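Profile rail for hanging shelves in a rental, one wall only?
Forum: Home Workshop > Shelving and Storage

otar_k
October 21, 2024
Hello all. I am new here and English is my third language, so please excuse mistakes. We rent an old flat and the living room has one good brick wall. The other walls are plaster on something soft, and I do not trust them. I want to put all the books on the brick wall, from 70 cm above the floor up to the ceiling. My wife has many art books, so the weight is serious.
My idea is to use aluminum profile as uprights and to fix brackets in the grooves, so I can move the shelves later without new holes. The landlord allows holes, but he wants them filled when we leave. Has anybody done this for books? I find many workbenches made this way and almost no bookshelves.

pinewren
Steel twin-slot uprights from the hardware store. Cheap, strong, and they were invented for this job. I don't see what the aluminum gives you except a bigger bill.

otar_k
I had twin-slot in my last flat. It was strong, yes. But the steps between the slots were fixed and my tall books always missed by one finger. With the groove I can put the shelf at any height.

Declercq
Pinewren is right about the price but I would not dismiss the idea. I built one for my father in May and he has 91 records and a heap of atlases on it. What you need to think about is the bracket and how it holds by friction. In a slotted steel upright the bracket hangs on a hook and gravity keeps it there. In a groove, it is the nut and the bolt that keep it there. If the bolt gets loose, the shelf goes down.

pinewren
Exactly my point. Books plus friction is a bad marriage.

Declercq
It is fine if you use two bolts per bracket and put a small stop block under the lowest shelf of each upright. Tighten everything again after one month.

Marijke Baert
I would like to add something about the wall. Old brick is not the same everywhere. In my house the bricks are good and the mortar between them is almost sand. Otar, please drill one test hole in a place where a shelf will cover it later. If the dust is red and the drill goes slowly, you are in brick. If it goes in like butter, move the hole. I used long sleeve anchors in the middle of the bricks and I am satisfied with them, but my wall is thick and I don't know yours.
Also, please take a piece of string with a weight and look if the wall is straight. Mine leans, and I had to put washers behind the uprights at the top. Without this the shelves would point a little to the floor and the books would walk forward.

otar_k
Thank you Marijke, this is very useful. I did the test with the string this evening. The wall goes in by the thickness of a coin in the upper part, so I will need washers too. The dust was red.

wemau
Which width of profile? I see people buying the thinnest one because it looks elegant, then they complain. For wall uprights the depth matters less than people think, the wall carries most of it if you have enough screws. But a wider face lets you put the wall screws and the brackets in separate grooves, and then they are not in each other's way. My uprights are a wide one with grooves side by side, brushed finish.

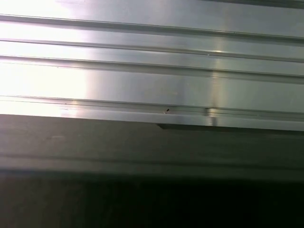
Wide profile, brushed, with the long parallel grooves.

otar_k
This looks very nice. Does it collect dust?

wemau
Yes. I clean with an old paintbrush. You can buy cover strips for the grooves you don't use, but then you have to cut them each time you move a shelf, and I got tired of it.

pinewren
So we have retightening, dusting, and cutting cover strips. My steel ones have asked for nothing since I put them up.

Marijke Baert
Pinewren, he has said already why he does not want the steel ones. Both are good solutions. I think the boards are more important than the uprights for heavy books. Mine are solid beech and the distance between brackets is short. My neighbor bought long pine boards and after one winter they looked like a smile.

otar_k
What distance between brackets would you take? The wall is wide and I hoped for only three uprights, 960 mm from one to the next.

Declercq
Too far for art books, in my opinion. Add a fourth upright and sleep well.

wemau
Agree with Declercq, four. Or keep three and put the art books directly above the brackets, but then someone will move them.

otar_k
My wife will move them, this is certain. Four uprights then. I will order the profile cut to length, I do not have a good saw for metal. The shop asks a small fee per cut and the ends come without sharp edges – at least they promise it.

pinewren
Bring a file anyway.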